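分类：教育｜特稿｜机器人社团

评论 9 分享 100

把旗子放进箱子，到底算不算学会了

五月的一个下午，Clesport中学机器人社的学生跟我解释什么叫“收摊”。这是他们今年参赛的题目：两条机械臂，在一张桌子上，把散放的东西收进箱子，再把箱盖合上。规则写了七页。学生讲得很快，讲到第三页的时候，已经有人在旁边纠正他，说规则上个月改过，合盖不再单独计分。

我本来是想写一篇轻松的稿子。学校的宣传栏上说，社团“让孩子提前触摸未来”，家长群里转发的短视频配着鼓点，机械臂一伸一收，很利落。可是在社团活动室坐了几个下午以后，我对那段视频里的利落产生了怀疑。我看到的大多数时间里，机械臂要么停着，要么在重复前一次的错误，学生盯着屏幕，小声争论是标定的问题还是数据的问题。

先说钱。社团用的套件来自一家叫Huvinura的教育器材公司，学校一次买了两套，另加一年的“课程服务”。课程服务具体包括什么，我问过指导老师，也看过那份协议，主要是一个教学平台的账号，和一份按周排好的教案。教案前四周教拼装，第五周就跳到“让机器人学会你的动作”。中间隔着的东西，比如为什么同一条指令在两条臂上走出来的轨迹不一样，教案里只有一段话，建议“联系技术支持”。

学生没怎么联系技术支持。他们自己在网上找资料，自己改参数，改坏过一次，花了一个周末才恢复。这件事指导老师讲起来有点不好意思，学生讲起来却很兴奋。我倒觉得，如果这个社团有什么值得写的，就是这一个周末。

两条臂的协作是今年题目的重点，也是最折磨人的地方。一条臂单独去抓一样东西，练上几天就有模有样。两条臂要在桌子中间交接，事情就变了：谁先到，谁等谁，夹爪张开到什么程度，离得太近会不会撞上。学生的办法是先由人操作着示范，把动作录下来，录够了再拿去训练。示范一次算一条数据，社里的目标是在比赛之前攒够700条。 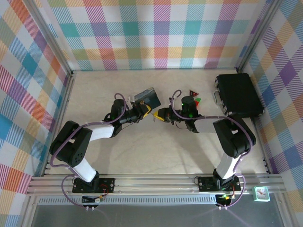 一台机器要看多少次示范，才能学会一个动作？没有固定的数目，要看动作有多复杂、物件每次摆放的位置变化有多大，以及示范的人手法是否一致，Clesport社定下的700条，是学生参照往届队伍的做法估出来的。

我问他们，如果攒够了还是不行怎么办。回答是，再录。

这个回答让我想起另一类课外班。题做不对，就再刷一套；还做不对，再刷。大人们送孩子来机器人社，多半是想躲开那种学习方式，可录数据这件事，很多时候跟刷题差别不大。人坐在操作位上，把同一样东西夹起来、放下去，归位，再来。有个初二的学生说，他录到后来脑子里在想晚饭。他还说，走神的时候录的那些，后来都混在数据里了，没有人挑出来。

挑数据这一步，在我看来才是真正的课。什么样的示范是好的，犹豫了一下的算不算，夹偏了又纠正回来的要不要留，这些问题没有标准答案，得争。可是社团的时间表上没有这一项，教学平台上也没有，平台只显示一个总数，总数往上涨，进度条就变绿。学生很自然地开始追那根进度条。

高年级有几个人不服气。他们拿出一批数据，把自己认为不好的删掉，用剩下的单独训练了一遍，再和没删过的比。两边各试了9次。结果他们写在白板上给我看，删过的那边成功次数略多，但多得有限，组里为这点差别能不能说明问题吵了一下午。有人说9次太少，什么也证明不了。说这话的学生平时数学成绩一般，这是指导老师后来告诉我的，他说的时候表情挺复杂。

我更愿意为这一下午写稿，可它不会出现在成果展示里。

成果展示是另一套逻辑。主办比赛的Skallulero青少年挑战赛，初赛以视频评审，每队交一段完整完成任务的录像，可以录任意多次，交最好的一次。规则并不禁止这样做，每支队伍也都这样做。Takagi队去年拿了名次，他们的学长回校分享时坦率地说，那段录像是最后一天晚上录成的，在那之前失败了很多回，到了决赛现场，机器在第一轮就把物件碰到了地上。台下的低年级学生都笑了，我没太笑出来。一段挑过的录像，放到招生简章里，放到家长群里，就成了“我们的孩子教会了机器人”。看的人没有理由怀疑，拍的人也没有撒谎。

主办方的说法是，初赛报名的队伍太多，不可能逐队到场，视频是折中。这我能理解。但要改也不难，比如规定连续录三遍不剪，全部提交，成功几次就写几次。我把这个想法说给学生听，有人马上反对，说那样他们今年肯定进不了决赛。过了一会儿，同一个人又说，不过那样倒是能看出谁家的真行。

还有一个问题，家长问得最多：学这个对升学有没有用。学校的回答很谨慎，说有助于“综合素质评价”。我查了近两年能查到的公开材料，没有看到可以据此加分的规定。倒是有校外机构拿着同类比赛的奖状做广告，把初赛入围也算作“获奖”，一期班收费不低。指导老师对此很恼火，他说社里有两个孩子就是被家长从那种班转过来的，来的时候会说很多词，不会拧紧一颗螺丝。

这话也许说得重了。会说词也不全是坏事，我在活动室里听学生用那些词互相反驳，有时候用错，有时候用得很准。问题在于大人听到这些词就满意了，不再往下问。往下问其实不需要懂技术：换个位置还能做到吗？换个人来示范呢？失败的那些次，是怎么失败的？

最后一个问题，我建议每位去看展示的家长都问一遍。Clesport社的学生答得出来，他们有一本登记失败的本子，封面卷了边，里面的字各种各样。“左臂提前松手。”“右臂到位，左臂没动，重启后好了，原因不明。”“不知道为什么，明天再看。”隔了几页，又有人用别的颜色的笔在“原因不明”旁边补了一句：线松了。

这本子没有分数，平台上也没有对应的栏目。我问指导老师能不能把它放进展示，他想了想，说学校可能会觉得不太好看。

决赛名单还没有公布。社里已经有人在讨论明年的事，讨论的是要不要换一道题，还是把“收摊”再做一年。想换的人嫌腻，想留的人说，合盖那一步到现在也没搞明白。投票没投出结果，先去吃饭了。

本文发表于2018年7月26日

评论 9 分享 100

标签：机器人教育 中学社团 课外竞赛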